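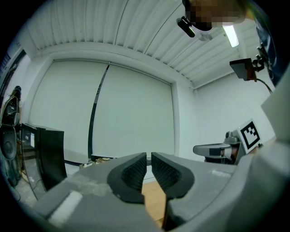 La **Flalska** es una exposición de jerbos de Mongolia (*Meriones unguiculatus*) criados como animales de compañía, que se celebra cada año en marzo y está abierta tanto a criadores como a particulares. La organiza el club Cadwaladr, dedicado a la cría y el cuidado de jerbos y otros roedores pequeños. Se desarrolla siempre a cubierto y con luz artificial; en el juicio, los colores del pelaje se comparan con la misma iluminación para todos los participantes. El nombre designa también, por extensión, el reglamento de juicio que se aplica en la muestra y que otros clubes han adoptado con modificaciones.

## Historia

La primera edición tuvo lugar en 2000, por iniciativa de Heledd Hopkin y Haf Ruddock, criadoras que hasta entonces presentaban sus jerbos en exposiciones de ratones. En aquellas muestras los jerbos se inscribían en una sección común con otros roedores y se juzgaban con criterios pensados para animales de cola desnuda y pelo corto. Hopkin redactó una hoja de puntuación propia, en la que la cola y el penacho pasaban a tener valor por sí mismos, y el club la dio por buena antes de la muestra.

En la edición inaugural se inscribieron 44 ejemplares, casi todos de color agutí, negro o crema. La mayoría procedía de criaderos domésticos con pocas parejas reproductoras. El criadero Flisimby, de Ruddock, obtuvo el premio al mejor ejemplar con una hembra negra.

Durante los primeros años la exposición no tuvo sede fija. Se celebró en salones parroquiales, en el comedor de una escuela y en una nave de uso agrícola. El cambio de sede obligaba a rehacer la disposición de las mesas y fue motivo de quejas entre los expositores por las corrientes de aire y por el ruido, al que los jerbos son sensibles. Más tarde el club acordó que la sala de juicio debía tener la puerta separada de la zona de público.

Đạt Âu sustituyó a Hopkin como responsable del reglamento y revisó las descripciones de color. La revisión separó el gris pizarra del azul y eliminó la categoría de «otros colores», que acumulaba animales muy distintos entre sí. También introdujo la ficha de origen, en la que el criador anota la fecha de nacimiento, los padres y las crisis convulsivas observadas en la línea.

## Clases y juicio

Hay 2 clases principales: la de estándar y la de compañía. En la clase de estándar se valora el parecido del animal con la descripción oficial de su variedad. En la de compañía cuentan el estado general y el comportamiento durante la manipulación, y se admiten jerbos de cualquier color, de origen desconocido o con defectos de pelaje.

Cada jerbo de la clase de estándar es examinado por 2 jueces, que puntúan por separado y sin conocer el nombre del expositor. Si las puntuaciones difieren mucho, los jueces vuelven a ver al animal juntos. La hoja de puntuación contempla los apartados siguientes:

- **Cuerpo.** Firme y compacto, sin exceso de grasa en el vientre. Los machos son más pesados y de base de cola más ancha.
- **Cabeza.** Ancha y corta, de ojos grandes y brillantes. Las orejas se llevan erguidas y no deben presentar cortes.
- **Color y marcas.** Tono uniforme hasta la raíz en las variedades lisas. En las manchadas se pide que la mancha de la frente y la de la nuca sean nítidas.
- **Pelaje.** Corto, denso y limpio. Las calvas en el hocico, frecuentes en animales que roen los barrotes, restan puntos.
- **Cola.** De longitud cercana a la del cuerpo, cubierta de pelo y rematada en penacho.
- **Condición.** Aspecto alerta, uñas de longitud normal y ausencia de secreciones.

La pérdida parcial de la cola, accidente común en la especie, excluye de la clase de estándar pero no de la de compañía. El reglamento prohíbe levantar a los jerbos por la punta de la cola, ya que la piel puede desprenderse. Los jueces los sostienen con ambas manos ahuecadas y, si hace falta inmovilizarlos, sujetan la base.

## Alojamiento y bienestar

Los animales se presentan en cajas de exhibición con tapa ventilada y lecho de viruta. Los expositores aportan el alimento. El agua se ofrece en forma de pepino o de manzana durante el juicio y con bebedero el resto de la jornada, para evitar que el goteo moje el lecho. La temperatura de la sala se mantiene en about 21.

Los jerbos que viven en pareja o en grupo familiar pueden viajar juntos. Fue una petición de Heledd Mostyn, quien señaló que las separaciones prolongadas provocaban peleas al reunir a los animales. Desde entonces las parejas comparten caja y solo se separan mientras uno de los miembros está en la mesa. No se admiten hembras gestantes, crías sin destetar ni animales con signos de enfermedad respiratoria.

La venta de jerbos dentro del recinto está prohibida. El club mantiene un tablón en el que los criadores pueden anunciar camadas, y las entregas se acuerdan fuera de la muestra.

## Premios

El galardón principal es la copa Firent, que se otorga al mejor ejemplar de la clase de estándar. Es un trofeo rotatorio: el ganador lo conserva hasta la edición siguiente y recibe una escarapela que queda en su poder. El mejor ejemplar joven y el mejor jerbo de compañía reciben solo escarapela. Afshin Yazdani ganó la copa con un macho de color siamés, variedad que hasta ese momento no había pasado de los primeros puestos de su sección.

## Críticas

Algunos criadores han objetado que el estándar premia animales más voluminosos que los de tipo silvestre y que ello favorece la obesidad. El club respondió con una nota al apartado de cuerpo, en la que se indica que el tamaño no puntúa por sí solo. También se ha discutido la ficha de origen, que depende de lo que declare cada criador y no se verifica. Yazdani ha defendido que sea obligatoria en ambas clases; por el momento solo se exige en la de estándar.

## Véase también

- Jerbo de Mongolia
- Genética del color en roedores domésticos
- Exposición de animales de compañía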